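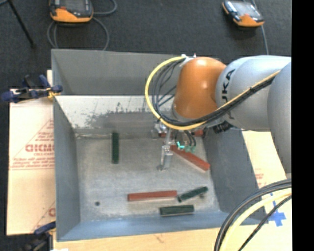

How long should a household keep its old paperwork?
Long enough to cover whoever might ask for it, and then a little less than your nerves would like. Tax returns and what backs them up deserve a good run of years. The manual for a toaster you gave away does not.

We bring this up because the Perden Street shred day returns in September, and last year the line of cars reached the Naltier Bakery before the truck had even parked. People had brought boxes. Some had brought boxes with other boxes inside. We shredded 231 of them, and at least one held a complete run of gas bills from a house that has since been torn down.

A few suggestions before you start loading the trunk.

Keep the deed, the will, the birth certificates and anything with a raised seal. Keep records of work done on the house until you sell it, and for a few years after. Keep warranties for things you still own and that still have a warranty, a smaller pile than you think.

Let go of bank statements you can pull up online, pay stubs once they match your yearly form, and every envelope marked "Important Information Enclosed." In our experience it was an offer for a credit card.

Then there is the middle pile. Every house has one. It holds the letter from the insurance company that may or may not change something, and a receipt so faded it could be from anywhere. Our advice is to put the middle pile in one folder, write the year on it, and look again next fall. If you can't say what is in it without opening it, you have your answer – though you should still open it, as one neighbor found a savings bond in hers.

Limits this year: 2 boxes per car, and nearly all paper is fine. Staples and paper clips can stay. Please take out binders, batteries, photo albums and hanging folders with metal rods, which the truck dislikes. The first 50 cars get a free coffee from Naltier. Car number 51 is welcome to buy one.

The truck holds what it holds, and when it is full the driver goes home. We've asked him to reconsider this policy. He has not.

The exact Saturday will be in the next issue, along with the results of the Prekow Park bench vote, which drew 200 ballots and a surprising amount of feeling about armrests.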